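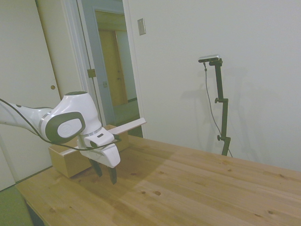 Ermira Milošević lleva 64 mudanzas hechas para otros y ninguna propia. «Vivo donde nací, qué pereza», dice. En su oficio, asegura, se conoce a la gente por lo que se niega a tirar: un cliente de Zasarby embaló 900 corchos «por si acaso». De los muebles habla con más cariño. Una mesa de pino claro, por ejemplo, le parece lo más agradecido que hay: «Pesa poco y no se da importancia». ¿Y los pianos? Ermira mira al techo. «De pianos hablamos en diciembre, cuando se me pase la espalda».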